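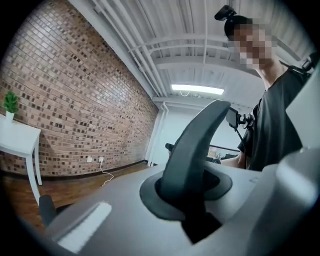 # 4장 흐름을 눈에 보이게: 칸반 보드와 진행 중 작업 제한

소프트웨어 팀에서 일해 본 사람이라면 한 번쯤 이런 경험이 있을 것입니다. 다들 바쁘고, 회의 때마다 "거의 다 됐습니다"라는 말이 나오는데, 막상 배포 목록을 열어 보면 올라간 것이 별로 없습니다. 도대체 일은 다 어디에 가 있는 걸까요? 이 장은 바로 그 질문에서 출발합니다. 그리고 미리 말씀드리자면, 저는 이 책 전체에서 이 장을 쓸 때가 가장 즐거웠습니다!

3장에서는 요구 사항을 작은 작업 항목으로 쪼개는 방법을 다루었습니다. 이제 그 항목들이 팀 안에서 어떻게 움직이는지, 어디서 멈추는지, 멈춘 것을 어떻게 알아차리는지를 살펴볼 차례입니다. 도구는 어떤 것을 쓰든 상관없습니다. 본문의 실습은 Trerutau를 기준으로 설명하지만, 열과 카드가 있는 도구라면 거의 그대로 따라 할 수 있습니다(종이와 펜으로도 됩니다. 정말로요).

## 이 장에서 배울 내용

- 작업 흐름을 열(column)로 표현하고, 각 열의 의미를 팀이 합의하는 방법
- 진행 중 작업(Work in Progress, WIP) 제한을 정하고 조정하는 방법
- 리드 타임과 사이클 타임의 차이
- 누적 흐름도를 읽는 기초
- 막힌 카드를 다루는 규칙 만들기

### 미리 알아 두면 좋은 것

2장의 '백로그'와 3장의 '작업 항목 크기'를 읽었다고 가정합니다. 통계 지식은 평균과 백분위수 정도면 충분합니다. 백분위수가 낯선 독자는 부록 B를 먼저 훑어보고 오세요. 짧습니다.

## 4.1 Rulesard 팀의 보드

Rulesard는 소규모 물류 회사에 배차 소프트웨어를 공급하는 곳입니다. 이 팀은 개발자와 테스터, 디자이너가 섞여 모두 8명이었고, 오랫동안 '할 일', '하는 중', '끝' 세 열짜리 보드를 썼습니다. 단순해서 좋은 보드였지요. 그런데 어느 해 11월, 분기 점검을 하면서 보드의 카드를 전부 내보내 보니 265건이 나왔고, 그중 상당수가 '하는 중'에 들어 있었습니다.

'하는 중'이라는 이름이 너무 많은 것을 품고 있었던 겁니다. 코드를 쓰고 있는 카드, 리뷰를 기다리는 카드, 고객 답변을 기다리는 카드, 테스트 환경이 비기를 기다리는 카드가 한 열에 나란히 놓여 있었습니다. 담당자 머릿속에서는 서로 전혀 다른 상태인데 보드에서는 똑같아 보였습니다. 신입 개발자가 보드를 보고 오늘 무엇을 도와야 할지 판단할 길이 없었던 것도 당연합니다.

팀은 먼저 열을 나누었습니다.

| 열 | 의미 | 다음 열로 넘어가는 조건 |
|---|---|---|
| 준비됨 | 바로 시작할 수 있는 항목 | 담당자가 정해짐 |
| 개발 | 코드를 작성하고 있음 | 리뷰 요청이 올라감 |
| 리뷰 대기 | 리뷰어를 기다림 | 리뷰어가 카드를 가져감 |
| 리뷰 | 리뷰가 진행되고 있음 | 승인됨 |
| 테스트 | 통합 환경에서 검증함 | 인수 조건을 모두 통과함 |
| 완료 | 배포됨 | 해당 없음 |

표에서 눈여겨볼 열은 '리뷰 대기'입니다. 아무도 손을 대지 않는 시간에 이름을 붙여 준 열이거든요. 이런 열을 **대기 열**이라고 부르고, 누군가가 일하고 있는 열은 **작업 열**이라고 부릅니다. 대기 열을 따로 세우면 카드가 쉬고 있는 시간이 드러나고, 그 순간부터 팀의 대화가 달라집니다. "왜 이렇게 느려요?" 대신 "리뷰 대기에 카드가 쌓였네요, 오전에 같이 볼까요?"라고 묻게 되니까요.

> **용어 정리**
>
> **리드 타임(lead time)**: 요청이 접수된 때부터 완료될 때까지 걸린 시간.
>
> **사이클 타임(cycle time)**: 작업을 시작한 때부터 완료될 때까지 걸린 시간. 책이나 도구에 따라 시작점을 다르게 잡기도 하므로, 팀 안에서 어느 열을 시작점으로 볼지 반드시 적어 두세요.

## 4.2 왜 제한을 두는가

열을 나누고 나면 자연스럽게 다음 문제가 보입니다. 한 사람이 카드를 여러 장 쥐고 있다는 사실입니다. 동시에 여러 일을 하면 부지런해 보이지만, 카드 한 장의 입장에서 생각해 보세요. 주인이 다른 카드를 보는 동안 이 카드는 그냥 기다립니다.

여기서 유용한 관계식이 하나 있습니다. 리틀의 법칙이라고 하며, 안정된 흐름에서는 다음이 성립합니다.

**평균 사이클 타임 = 평균 진행 중 작업 수 ÷ 평균 처리율**

저는 이 식을 처음 배웠을 때 꽤 흥분했습니다. 처리율이 그대로라면 진행 중 작업 수가 줄어들수록 사이클 타임도 짧아진다는 이야기니까요. 사람을 더 뽑지 않아도, 야근을 하지 않아도 시도해 볼 수 있는 변화입니다! 물론 '안정된 흐름'이라는 조건은 가볍게 넘기면 안 됩니다. 들어오는 양이 나가는 양보다 계속 많은 팀에는 이 식을 그대로 적용할 수 없고, 그런 경우는 4.5절에서 따로 다룹니다.

Rulesard 팀은 '리뷰' 열의 제한을 2로 정했습니다. 그 열에 카드가 다 차 있으면 새 카드를 끌어올 수 없습니다. 개발을 마친 사람은 새 일을 시작하기 전에 먼저 리뷰를 돕습니다. 처음에는 불편하다는 의견이 많았습니다. 손이 비는 느낌이 든다는 것이었지요. 그래도 약 2주가 지나자 리뷰를 미루는 습관이 눈에 띄게 줄었고, 그 뒤에 팀은 '테스트' 열에도 제한을 걸기로 했습니다.

### 보드에 제한 설정하기

Trerutau에서 열 제한을 설정하려면 다음 순서를 따릅니다.

1. 보드 오른쪽 위의 **보드 설정**을 엽니다.
2. **열** 탭에서 제한을 걸 열을 선택합니다.
3. **WIP 제한**에 숫자를 입력합니다.
4. 초과했을 때의 동작을 고릅니다. **경고만 표시**와 **이동 차단** 가운데 하나입니다.
5. **저장**을 누르고 보드로 돌아와 열 제목 옆에 숫자가 나타나는지 확인합니다.

처음이라면 **경고만 표시**를 권합니다. 숫자가 팀에 맞는지 아직 모르는 상태에서 이동을 막아 버리면 사람들은 카드를 보드 밖에서 관리하기 시작합니다. 메신저나 개인 메모로 일이 숨어 버리면 보드를 만든 보람이 없어집니다.

Moncrieff처럼 스윔레인(가로 줄)을 지원하는 도구에서는 열 전체와 레인별로 제한을 따로 둘 수 있습니다. 긴급 레인을 만들 생각이라면 그 레인에도 꼭 제한을 거세요. 제한이 없는 긴급 레인은 금세 보드의 절반을 차지합니다.

## 4.3 생각해 볼 거리

본격적인 실습에 들어가기 전에, 지금 속한 팀이나 최근에 참여한 프로젝트를 떠올리며 노트에 적어 보세요. 정답은 없습니다.

- 우리 팀의 보드에서 가장 오래 머무는 카드는 어느 열에 있는가? 그 열은 작업 열인가, 대기 열인가?
- '완료'의 뜻을 팀원마다 따로 써 보게 하면 같은 문장이 나올까?
- 카드가 막혔을 때 그 사실을 가장 먼저 아는 사람은 누구이며, 다른 사람은 언제 알게 되는가?

4.4절에서는 가상의 일정 관리 앱 Briser의 백로그를 가지고 보드를 처음부터 만들어 봅니다. 실습용 카드 묶음은 부록 C에 실려 있으니 미리 도구에 불러와 두면 편합니다. 열 이름은 앞의 표와 달라도 괜찮습니다. 마음껏 바꿔 보고, 바꾼 이유를 카드 한 장에 적어 보드 맨 앞에 붙여 두세요.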